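Teindre en noir un vêtement délavé, à la casserole

Le noir qui vire au gris-brun, ça se rattrape très bien chez soi !
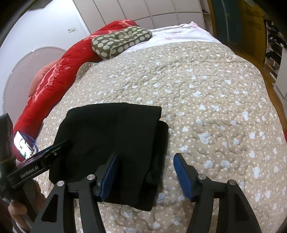 Nerea Garrido
Animatrice de l'atelier teinture, Cultis

J'ai commencé la teinture avec un vieux pantalon en lin dont les genoux étaient devenus couleur souris, et depuis je n'ai plus jeté un seul vêtement noir. La méthode à chaud demande une petite après-midi, surtout de l'attente, et le résultat est franchement bluffant sur le coton, le lin et la viscose. Pour la laine et la soie, il faut une teinture acide, j'en parlerai dans une autre fiche. Le polyester, lui, ne prend pas avec ce bain.

Ce qu'il vous faut

De la teinture noire en poudre pour fibres végétales
Du gros sel
Un faitout en inox qui ne servira plus jamais à la cuisine
Une longue cuillère, des gants, un vieux tablier

Avant de teindre

Regardez l'étiquette de composition. Les coutures sont presque toujours en fil polyester et garderont leur couleur d'origine — sur du noir passé, cela se remarque à peine.

Pesez le vêtement sec et reportez-vous au tableau du sachet pour la dose de poudre. Lavez-le ensuite sans adoucissant, même s'il sort de l'armoire, et laissez-le mouillé. Un tissu sec boit la couleur par plaques, et les auréoles sont très difficiles à rattraper.

Le bain

Délayez la poudre dans un bol d'eau bien chaude en écrasant tous les grumeaux. Versez dans le faitout rempli aux deux tiers, ajoutez le sel, remuez. Plongez le vêtement déplié et montez doucement jusqu'au frémissement, sans bouillir.

Comptez 40 minutes en remuant sans arrêt au début, puis très régulièrement. Retournez les manches, ouvrez les plis, chassez les bulles d'air ! Coupez le feu et laissez tiédir dans le bain. C'est là que le noir gagne en profondeur, ne sautez pas cette étape.

Rincer et sécher

Rincez à l'eau tiède, puis froide, jusqu'à ce que l'eau soit claire. Mon amie Seon-mi Ahn ajoute un fixateur au dernier rinçage et ses noirs tiennent mieux que les miens, je m'y mets peu à peu. Séchez à l'ombre, à plat pour les mailles.

Les 2 premiers lavages se font à part, à l'envers, à froid. Ensuite, avec d'autres pièces foncées. Et s'il reste de la couleur dans le bain, glissez-y un torchon blanc : vous obtiendrez un gris perle ou un gris ardoise, selon l'humeur du faitout — j'adore cette surprise.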